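Can a machine clear the table yet?
Speaker notes, Saturday session, Plumholm

Slot is 20 minutes plus questions. Water on the lectern. Start even if people are still coming in.

1. Opening

Say good morning and give the title. Then ask the room who has a dishwasher, and who has a robot vacuum. Most hands will go up for the first one. Point out that both are machines doing household chores, and that both have been around long enough to be dull. The dishwasher washes plates very well. It has never once put a plate in itself.

So the question for this talk is a narrow one. Can a machine do the bit on either side -- pick things up, move them, put them down in the right place?

Short answer for anyone who has to leave early: some of it, slowly, on a good day.

2. What works now

Shop floors first. At Gestitz we have a packing line where an arm lifts boxed goods from a belt into a tray. Same box, same belt, same light, all day. It runs at 400 boxes an hour and the staff mostly ignore it. Nothing clever about it. The belt brings the box to the same spot each time and the arm goes to that spot.

Mention that people see a line like this and assume the kitchen is next. The kitchen has no belt.

Slow down here, last time I rushed it.

3. Why the kitchen is harder

Take laying and clearing a table. A plate is flat and thin at the rim, so there is not much to get hold of. A bowl has to be gripped over the edge or from outside, and if it is full you can't tip it. A bottle is fine standing up and a nuisance lying down, as it rolls. Soft fruit marks if you squeeze. A person changes grip for each of these without thinking.

Then there is clutter. Most of the objects in a kitchen are next to other objects. The hand has to get in without knocking the neighbour over.

Third thing is knowing what "done" means. If I say clear the table, do I want the sauce put away or left for the next person? A teenager gets this wrong as well, so don't be too hard on the machine. Pause for the laugh, if there is one.

4. Our own trials

Explain the set-up in one breath: one arm, two fingers, a white table, a few bits of tableware and play food. The job is given as a plain sentence, such as "put the bottle on the plate". Project name is Swanson, in case anyone asks.

We ran 141 attempts in February. Some 70 of them finished without anyone stepping in. Say that number clearly and leave it there for a moment. Half is a good result in a lab and a hopeless one in a café.

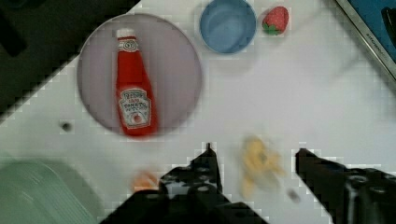 The failures fell into a few kinds. The most common was a grip that looked right and slid off when the arm lifted. Next was nudging something on the way in and then carrying on as if it hadn't moved. A few times the arm simply stopped and waited, and we never found out what for.

Speed as well. A person moves a bottle in a second or two. The arm takes long enough that you can go and put the kettle on.

5. What I would buy, and what I wouldn't

For a shop or a canteen: yes to a machine for one fixed job, if the goods always arrive the same way up. Lirano's tray stacker is the sort of thing I mean. Measure the floor space first, including the fence.

For a home: wait. Keep the dishwasher and the vacuum. Anything that claims to tidy a whole room, ask to see it done in your room, with your mess, and ask who picks up what it drops.

6. Questions

Likely ones:

Will it take jobs? Packing lines, yes, some. Cleaning and kitchen work, not soon. Don't guess at a year.

Is it safe near children? Ours is run behind a line on the floor with a stop button to hand. I would not run it any other way.

Cost? Say I'll talk about it over coffee -- it depends too much on the job.

Slides go to the organisers before lunch.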